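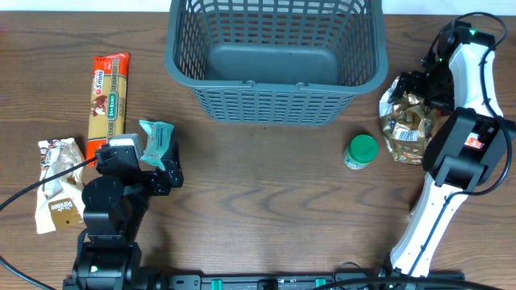
Table view from the fixed camera, Pandesent grocery set. Both arms, the basket and five items.

Pandesent grocery set: README

Last changed October 27, 2025

Summary

Pandesent is a set of two-arm demonstrations recorded by remote control at Sastska. An operator drives two follower arms with a matching pair of leader arms and puts grocery items into a plastic basket. It was made for training imitation policies on packets and small containers, mainly soft or shiny ones. The release holds 3556 episodes recorded at 36 stations. Most of the recording was done in August.

Task

Each episode starts with the basket at the far side of the table and a handful of items on either side of it. The written instruction given to the operator was "put the groceries in the basket". Order is free. Either arm may take any item it can reach, and handing over from one arm to the other is allowed.

An episode ends when the operator presses the foot switch. Episodes longer than 40 seconds were kept if the operator was still making progress.

Items

Items came from a shared pool and were swapped between sessions. The pool includes long pasta packets, foil packets, small sachets, lidded jars and opened snack wrappers. Wrappers count as items and go in the basket with everything else. Labels may be sideways or upside down. Item names are in items.csv, one row per episode, typed in by the operator, so expect spelling differences.

What is in each episode

cam_table: colour video from the fixed camera
leader: joint positions of the two leader arms
follower: joint positions of the two follower arms
gripper: opening of each gripper, left then right
note: free text, often empty

Left and right are as seen in the table video. In the first Sernow sessions the gripper columns were the other way round. These have been corrected, but if you have an older copy, run fix_sides.py before training.

Cropping

Videos are stored uncropped. Cropper, our small preprocessing script, cuts the base mount and the strip beyond the table. Check its output before using it on a new station, as it can also take off the far rim of the basket.

Known problems

Arm cables cross the table at some stations and can lie over an item. We left these episodes in.
Gold and silver foil gives strong reflections, and our item masks are poor on it.
The basket has openings in its sides, so the table shows through. Depth estimates there are unreliable.
In 11 episodes the note field refers to a dropped item. The video is complete, but the item may end up out of view.

Splits

Train and test are split by station. Do not reshuffle by episode if you want to compare with our baseline numbers.

Use

Research use only. Packaging with brand names appears in the videos, and no link with the makers is implied. Please report bad episodes by episode number and station through the issue page.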